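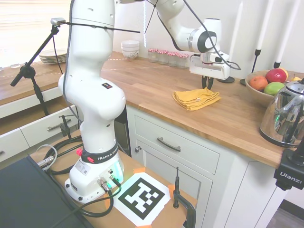

What must be checked before the arm is allowed to move for the first time in a session?

The mounting of the base, the connectors, the path of the cable along the arm, the fingers, the marker on the table and the cameras, in this order. The controller is unlocked only after all of them are signed in the cell book.

Clositz course in laboratory automation
Handout for the practical part: looking after the Clasirero cell
Prepared by Sihan Ding, Plimley building, room 283

1. What the cell is

Clasirero is a kitchen cell with one arm. The arm stands on its own table and works on the counter beside it. The exercises with cloth are done in this cell, and cloth is a difficult material, so small errors in the setup become visible very quickly. A rigid block forgives a gripper that is three millimetres too high. A towel does not: the fingers close over the top of the fold and come up with nothing.

The table and the counter are two separate pieces of furniture. Please keep this in mind during the whole term. If somebody leans on the table, the arm moves relative to the counter, and the software knows nothing of it. I ask you not to lean on either of them.

In the lecture we spoke about frames of reference. You need three of them here: the base of the arm, the fixed camera and the wrist camera. In these notes I write base, fixed and wrist, and I use the same words in the cell book.

2. Before power

Read the last page of the cell book first. The group before you may have left a note about a loose screw or a changed setting.

Then go to the base. Put your hand on the connectors and feel if they are seated. Do not pull on the cables to test them. The cables lie on the table in loops, and these loops should stay wide; do not make them tidy with a tight cable tie. If a connector is loose, tighten it by hand with the power off and write it down.

Follow the cable along the arm with your eyes, from the base to the gripper. It needs enough slack for the wrist to turn in both directions. Too much slack is also a fault — a hanging loop can catch on things that stand on the counter. We have candle holders, jars and a bowl of fruit in this cell, and they belong to the exercise, so they will not be removed to make your life easier.

Check the clamps of the camera stands last. Try to turn each clamp gently. If it moves, tighten it, and do the calibration in section 4 again, even when the camera image looks the same as before. Your eye cannot see a shift of one degree, but the arm will show it to you at the far end of the counter.

3. Fingers and gripper

Wipe the fingers with a dry cloth. Lint from terry cloth collects at the inner faces, and after a long day of towel exercises it forms a thin felt. The grip becomes softer with it and the fold slides out. In December we had a whole afternoon of failed grasps, and students were changing numbers in the program for hours. The cause was lint.

Close the fingers empty, by hand command and at low speed. They must meet along their full length. If you see light at the tips and no light at the root, one finger is mounted at an angle. Loosen its screws, press it against the stop, and tighten the screws alternately.

After this, home the gripper from the Lodhi panel. Lodhi is the name of our own control program; you will find the button under Tools. Homing must be repeated after each change of fingers, because the program stores the closed position and uses it to calculate the width.

The first test with cloth is always the same. Fold the yellow towel, lay it on the counter and command one pinch at the edge, without lifting. 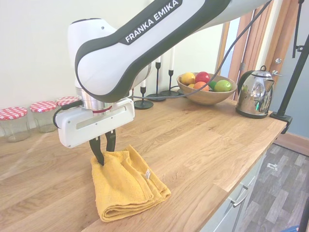 Wait a moment after the fingers close, and compare the width on the panel with the value in the cell book. A towel which is folded more times gives a larger width, therefore you must fold it in the same way each time. Then lift by a few centimetres, hold, lower and open. If the towel stays in the fingers after opening, the opening width is too small or there is lint again.

Do not increase the force as the first remedy. Many students do this. A higher force hides a wrong height for one or two grasps, and later the fingers press into the wood. The oak of the counter has some marks of this kind already and I would like to have no more of them.

Order of adjustment when a pinch fails:
Height of the fingers over the counter
Angle of the wrist
Closing speed
Force

Change one of these at a time, and do three pinches after each change.

4. Cameras and marker

The square marker on the table gives the relation between base and fixed. It is printed on paper and held with tape. Check that it lies flat. A corner that has come up by a small amount makes the marker look tilted, and the calculation will believe it. If the paper is wrinkled or dirty, print a new one from the course folder at full size — the option "fit to page" must be off. Measure one side of the black square with the steel ruler after printing and type the measured value in Lodhi.

To calibrate the fixed camera:

Step 1. Bring the arm to the parking position, so that it does not cover the marker.

Step 2. Take the calibration images from the panel. Do not touch the table while it is running.

Step 3. Read the error. The limit is written on the inside of the cell book. If the error is over it, look first at the tape, then at the clamps, and only then at the lens.

Step 4. Save the result under today's session. Please do not overwrite an older one.

For the wrist camera the procedure is different. The camera moves together with the gripper, so it looks at the counter from near and the picture changes with each small motion. When the arm is moving, the grain of the wood becomes soft lines. For the exercises this is acceptable as long as the images taken at rest are sharp. If the images at rest are soft too, clean the lens with the lens paper in the drawer, and after that check the focus ring.

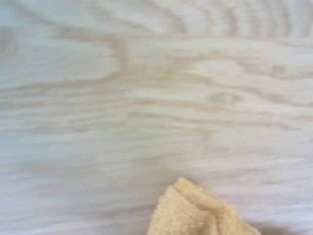 5. Exposure and colour of the wrist camera

Automatic exposure is off in this cell, and it must stay off. The counter is pale and it fills most of the view, so automatic exposure would follow the wood and the cloth would change its brightness from one image to the next. We set the exposure by hand at the beginning of the session, with the blinds as you find them, and we leave both alone until the end.

Procedure: lay the towel on the counter, bring the wrist over it and open the histogram in Lodhi. Move the slider until the wood is bright but no part of it is fully white. Then look at the loops of the terry cloth. You should be able to see the texture of the surface. If the cloth is a flat yellow area, you have too much light.

White balance is fixed at the value in the cell book. Under daylight the wood may look a little blue on one side. Do not correct this by hand.

A useful habit is to choose a natural mark in the wood as a reference. A knot does not move and cannot be lost, and you can use it to see if the wrist camera has been turned in its holder.

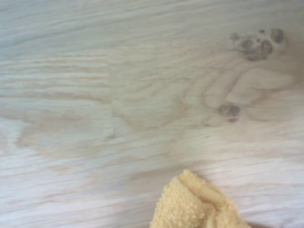 Write in the cell book which knot you have taken and at which arm position you looked at it. A small drawing with pencil is better than a long sentence. At the next session, go to the same arm position and compare. If the knot has moved in the image and the marker calibration is still good, the fault is between the wrist and its camera, so tighten the holder and repeat the wrist calibration.

6. Recordings and the disk

Each run is stored as one recording. The disk of the cell had 494 of them at the beginning of this term, and 68 could not be used, in most cases because the session had no calibration saved with it. Check after your first run that the recording opens and that all camera streams are in it. Do this before you make the second run.

7. Closing the cell

Open the fingers and take out the cloth.
Bring the arm to the parking position and lock the joints.
Shake the towel over the bin, fold it and put it back.
Wipe the fingers.
Write the homing value, the calibration error and your initials in the cell book.
Switch off the controller and wait for the light on the base to go out.

If something is broken, leave a note on the door of room 283 also, even if you think that you have repaired it. For the next practical please bring your pinch table from section 3, with the widths for the towel folded once and folded twice.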